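Bredska and Rokdale agree loan move for midfielder

For immediate release

Bredska has agreed to send one of its first-team midfielders on loan to Rokdale for the rest of the season, the two clubs confirmed in March. The deal includes an option for Rokdale to make the move permanent in the summer.

The player, who joined Bredska from the club's own academy, has started 4 league matches this season and came on as a substitute in six others. He will train with Rokdale for the first time tomorrow at 10 a.m. and is available for the home match against Plornetti, which kicks off at 3 p.m.

Under the terms of the loan, the player cannot appear against Bredska in any competition. Rokdale will pay his wages in full until the agreement ends. The clubs have agreed not to disclose the fee attached to the summer option.

Rokdale is without two central midfielders through injury. One had knee surgery last month and will miss the remainder of the season. The other has a hamstring strain and is expected back before the final month of fixtures. The club had looked at three players on loan and made its choice after talks with Bredska's coaching staff.

"We needed a player who could come straight into the side," a Rokdale spokesperson said. "He has played in this league, he knows the travel and the schedule, and he wanted to come. The talks were short."

Bredska said the player had asked for more regular starts. The club has 109 league appearances between its other three senior midfielders and plans to call up one player from its under-21 team to fill the open place on the bench.

"He leaves with our support and we will follow his matches closely," a Bredska spokesperson said. "His contract here has another year to run after this one – that has not changed."

Squad number and registration

The player will wear number 6 for Rokdale. His registration has been filed with the league and clearance was received this morning. Supporters who want the new name and number on a shirt can order through the club shop from noon. Orders take five working days. 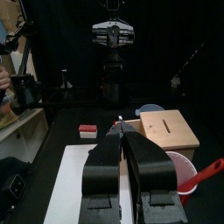 Page last updated: March, 4:10 p.m.

Tickets for the Plornetti match

Rokdale has released a further 800 tickets for the Plornetti match after work on the east stand was finished ahead of schedule. Season ticket holders have first choice until 6 p.m. today. Any seats left will then go on general sale online and at the ticket office. Visiting supporters should buy through Plornetti – away tickets will not be sold at the gate.

Media

The player and the head coach will speak to reporters after tomorrow's training session. Accredited media should arrive at the main entrance by 11:30 a.m. Requests for one-on-one interviews go to the Rokdale press office.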